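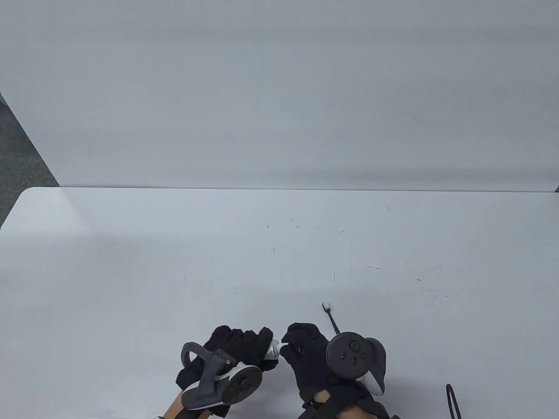

I drove out to Murnby for the book fair on 8/23/20, mostly for the Cadwaladr Press table. They had 118 titles out – old sea stories, school poetry, a whole row of kids' history!
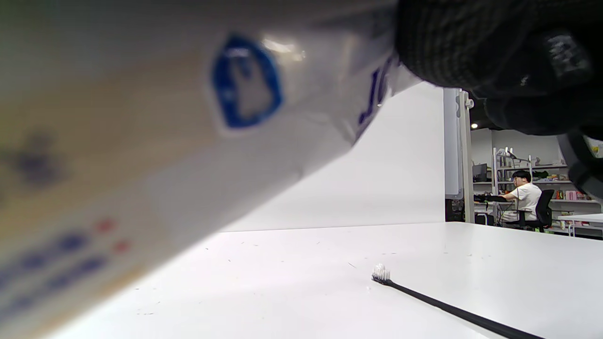 Angharad Gittins thought the new anthology was too short, and that the Brarkel poems deserved a book of their own. I bought it anyway (plus four others, oops).

The afternoon reading was my favorite part. A writer from Atby read a chapter

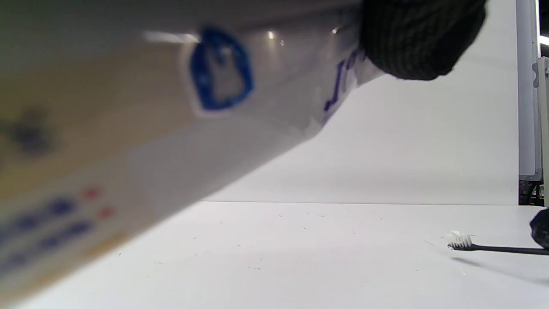 set on a whaling ship, and I had to go get that one too – it's 600 pages, so see you in October.

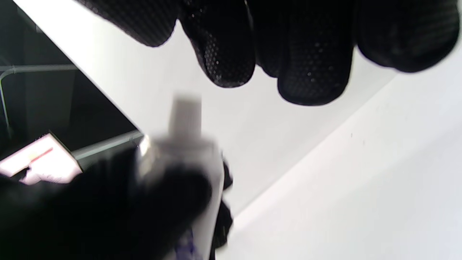
*Black glove, white surface.*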